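Okay, so a few of you asked how the December letter-writing month went, and I've been meaning to sit down and tell you properly. Get a cup of tea, this runs a bit.

The plan was 100 letters, by hand, to people I'd lost touch with. I got to 64, and my wrist is still cross with me!

The first went to Guðlaug Ketilsson, who taught me to bake rye bread when I rented a room in Prultau. She wrote back four pages, mostly about her knees and the new bus route — I loved every word.

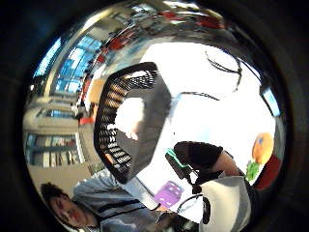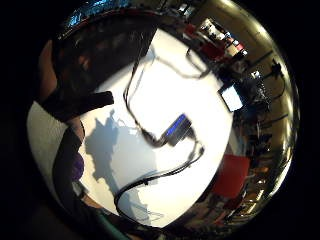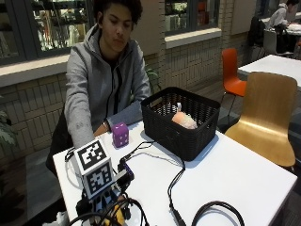

White surfaces and black cables in the first two, the fuzzy purple die in the last.

Things I'd do differently: buy the stamps early, and skip the fancy paper from Jiltis (the ink feathers terribly on it). Plain lined pads are fine.

Also, check addresses. 3 came back, including the long one to Gangadharan Achari, who has moved to Brirnov and has a garden now. I've sent it again with an apology on the envelope.

If I owe you a letter, you're on the list for spring. Send me your address if it's changed, and tell me whether you can read my handwriting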